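Costel Babić @costelbabic
02/08/2019

1/ I drive an electric delivery van for seven months now, so I want to write what I learned about it. Maybe it helps somebody who is thinking to buy one for a small business.

2/ The van is a Prurklow, the short version with the bigger battery. I deliver for a bakery supplier, Stoyanova, and two smaller shops. Mostly flour, sugar and boxes. The heaviest load I had was 2000 pounds and the van pulled it up the hill to Droltau without any complaint.

3/ Acceleration is very strong when the van is empty. The first week I spilled my coffee at two traffic lights. With full load it feels like a normal diesel van, only more quiet.

4/ Range is the question everybody asks me. In July I had no problem to finish the whole route with air conditioning on. In January I had to stop and charge before the last three customers. Please calculate your route for winter and not for summer.
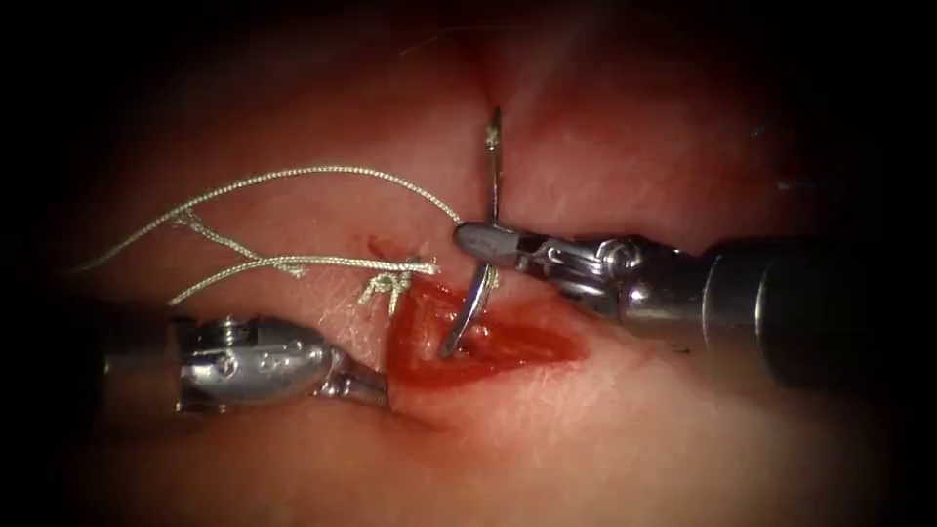 5/ Charging at home: I bought a Stelteck wall charger. With the installation I paid 2499 dollars. The electrician had to change the panel too, and this was not in the first offer. Ask about the panel before you sign.

6/ A full charge takes 11 hours with my setting. I plug in when I come home and I do not think about it. If you drive two shifts, this will not work for you.

7/ Brakes: I use them very little. The mechanic, Zorica Matić, measured the pads at the last service and said they look almost new. Tires are another story. The front ones are already worn, she thinks from fast starts. I drive more gently now.

8/ Things I do not like. The rear door handle freezes. The mirror on the right side is too small. The screen shows the range in large numbers, but it changes so much in the first miles that I stopped to look at it.

9/ Somebody asked if the dealer gave me a loan van during the service. Yes, but it was diesel and I had to ask two times.

10/ Next I will write about insurance, my company wanted a different form for the battery and I am still waiting for the answer.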